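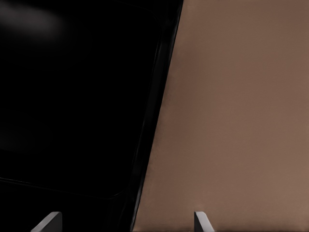
Ylva Sundqvist
Communications Officer, Anstead Public Library

Search this site Search Enter keyword Go

ANSTEAD KITCHEN LIBRARY MOVES INTO FANG STREET BRANCH THIS SEPTEMBER

Cookware lending grows to 400 items, with longer loans and a Friday evening cooking hour

ANSTEAD – Anstead Public Library will open a permanent home for its Kitchen Library in September, on the ground floor of the Fang Street branch. The collection of cookware, baking tools and small appliances has been lent out from a storage room behind the children's desk since it started, and it long ago stopped fitting there. In its new space it will grow to 400 items, all of them free to borrow with an ordinary library card.

Cardholders made 2,684 loans from the Kitchen Library last year, which is more than the branch's travel section and its audiobooks on disc put together. Stand mixers and pressure canners are the most requested items, and the waiting list for the big tamale steamer has at times run to the end of the following month. There will now be three of them.

"People come in for a novel and go home with a pasta machine, and I love that," said Rohani Yusof, who manages the Fang Street branch. "They bring it back and tell us how dinner went. We've had pictures of birthday cakes, wedding cakes, and one very tall cake that was leaning quite a bit. Now we finally have a proper counter to have those conversations over!"

The new room takes over the former periodicals area. Magazines have moved upstairs, next to the local history shelves, where there are more chairs and better light in the afternoon. The Kitchen Library will have open shelving, so borrowers can pick up a Dutch oven and feel how heavy it is before they carry it home on the bus. Until now everything had to be chosen from a binder.

Loan periods are changing too. Most items will go out for two weeks in place of one. Canning equipment can be kept for three weeks during September, when gardens in the area are at their busiest and a single week often meant a rush at the end. Renewals can be made by phone, at the desk or through the library's website, as long as no one else is waiting.

Every item comes with a laminated card that lists its parts, how to wash it and one recipe to try. The cards were rewritten over the summer by Mingxuan Zou, a retired school cook who has taught knife skills at the branch for the past four years. She tested each recipe at home and threw out a good number of the old ones.

"A lot of them asked for things you'd have to drive to the city for," Zou said. "I wanted recipes you could make on a weeknight with what the corner store has. The steamed egg is my favorite. You need eggs, water, salt and a lid that fits, and if the lid doesn't fit, a plate will do."

The cards are printed in English, Spanish and Chinese, and a large-type set is kept at the desk. Copies can be taken home, so there is no need to return them with the item.

Forty of the new items were chosen straight from the suggestion box that stood at the front desk through the spring. They include a tortilla press, several sizes of springform pan, a mandoline with a hand guard, a manual ice cream maker and a set of idli molds. Other requests were passed to the county's adult education office, among them one for a full-size pizza oven, which the building's wiring and doors could not manage.

Shelving and signs for the room were paid for with a grant from Trendance, a housewares wholesaler based in the county. The company has also agreed to supply replacement parts for three years, so a missing gasket or a cracked lid should no longer take an item off the shelf for half a season.

COOKING HOUR ON FRIDAYS

A weekly cooking hour begins in the same room once the doors open. It will run on Friday evenings at 6, and it is meant for people who have borrowed something and would like to see it used, as well as for anyone who is simply hungry and curious. Places are free but must be booked at the desk. Children are welcome with an adult.

Jianguo Long will lead the first month of sessions, starting with dumpling wrappers made by hand and moving on to stocks, flatbreads and quick pickles. Long ran the lunch counter at the Drustska, the old riverside ballroom, for most of his working life, and regulars there still ask him about the cabbage soup. He has promised to make it at the last session of the month.

"I never measured anything in that kitchen," Long said. "Now they've asked me to write it all down, so I've been standing at my own stove with a set of cups, arguing with myself. It's been great fun. I've found out I use a lot more pepper than I thought."
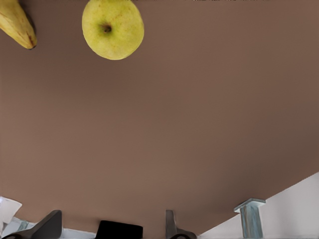 Do I have to live in Anstead to borrow from the Kitchen Library?

Anyone who lives, works or goes to school in the county can get a card and borrow on the same terms as Anstead residents. Bring a photo ID and something that shows your address, workplace or school. Cards are issued at the desk while you wait, and you can take an item home the same day.

RETURNS AND CARE

Items should come back clean and dry, to the Fang Street desk only. Please don't put cookware in the outdoor book drop, even the small things. There are no late fees, though borrowers with an overdue item can't take out another until it's back. Ordinary wear is expected, and staff would much rather hear about a chipped handle than find it later.

Donations of used cookware are on hold until the shelves are arranged. The library received 63 offers over the summer and is working through them in order. Hanyu Wei, who looks after the collection, will contact each donor by letter or phone.

"Please don't give up on us if you haven't heard yet," Wei said. "I've got a list, and the waffle irons are near the top."

The Fang Street branch will stay open as usual while the room is being fitted out. Items already on loan can be returned to the main desk, and holds placed before the move will be kept in the same order.

Press questions and requests to visit the room before it opens can be left for Ylva Sundqvist at the Fang Street desk.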